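Textiles for Everyday Life – Handout 2: Knit Fabrics
Course notes by Domnica Rusu
June 2018

Welcome back! Last time we spent the whole session on woven cloth, and a few of you asked why your T-shirts never behave like your bedsheets. I was so glad you asked, because knits are my favorite part of this course and I could happily talk about them until the building closes.

1. Loops, loops, loops

A woven fabric is made of two sets of yarns crossing at right angles. A knit is made of loops pulled through other loops. Everything else in this handout follows from that one fact. When you tug on a knit, the yarn itself hardly stretches at all; the loops change shape. They go from round and relaxed to long and narrow, and when you let go they spring back (mostly – see section 4).

Two words to learn for the whole course. A column of loops running up the fabric is a wale. A row running across is a course. Yes, this is a course about courses, and yes, I make that joke every term.

2. Weft knits and warp knits

In a weft knit, a single yarn can travel back and forth, or round and round, making one course after another. Hand knitting works this way. So do T-shirts, socks and nearly all sweaters. Snip a loop in a weft knit and you may get a ladder, which anyone who has worn tights already knows.

In a warp knit, many yarns run up the length of the fabric together and zigzag into their neighbors. Warp knits are steadier, less stretchy and much harder to unravel. Swimwear and lace curtains are often made this way. We will look at them properly in November with the Pullier samples, so don't worry if the zigzag is hard to imagine right now.

3. The fabrics you already own

Jersey is the plain T-shirt fabric. Look closely at one side and you see little V shapes; flip it and you see bumps. Cut a piece and the edges curl, because the loops are pulling unevenly on the two faces. I love this! Pull a strip of jersey lengthwise and it rolls itself into a cord.

Rib alternates columns of front-facing and back-facing loops. It stretches across like an accordion, so it goes on cuffs and necklines.

Interlock is like two layers of rib locked together. Smooth on both sides, no curling, lovely to sew. If you are making your first knit garment, start with this one.

French terry and fleece both begin as a jersey with an extra yarn laid in on the back. Leave that yarn as small loops and you have French terry. Brush it up until it goes fuzzy and you have sweatshirt fleece.

A word on color. "Heather" is used loosely in shops, but in the classic version fibers of different shades are mixed before the yarn is spun. No single yarn is one flat color, and the cloth comes out mottled. Heather gray is the one everybody knows, and it hides lint beautifully.
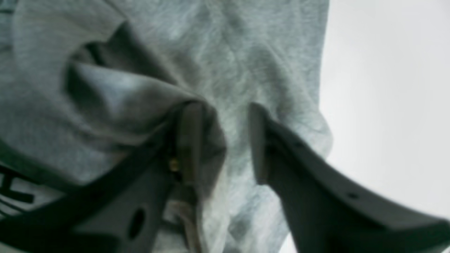

Fig. 1. Light heather-gray knit, with pale gray and whitish fibers mixed through the cloth.

4. Stretch and recovery

Stretch is how far a fabric will go. Recovery is how well it comes home again. They are separate qualities, and a fabric can be great at one and terrible at the other. Pure cotton jersey stretches nicely but bags at the elbows. Add a little elastane and the recovery improves a lot.

Try it at home. Fold your fabric across the grain, mark 100 mm along the fold, and pull gently against a ruler. If it reaches 150 mm, you have 50 percent stretch. Let go, wait a minute, measure again. Write down both results – the second is the one people forget.

5. Care

Wash knits inside out. Dry heavy sweaters flat, as the weight of the water drags the loops long. Fold them for storage, too; hangers leave those odd little shoulder points. And please turn the dryer down. Much of what we call shrinkage is loops relaxing after being pulled tight at the mill.

For next time

Bring one knit garment you don't mind examining with a magnifier. Find the wales and courses, decide which fabric it is, and write half a page on how you know. The Costache swatch book is on the reserve shelf. The Povotari yarn cards are in the drawer underneath.

2734 views | 2 shares

Comments

viteo_sews: The jersey strip trick kept my kids busy all afternoon. Thank you!

Marlene K.: Is ponte a kind of interlock? My pattern calls for it.

D. Rusu: Close relative, Marlene! It's a double knit built on an interlock setup, just firmer.

Related handouts
Handout 1: Woven Cloth and the Grain Line
Handout 3: Fibers Under the Magnifier
Reading a Care Label
Mending a Ladder with a Crochet Hook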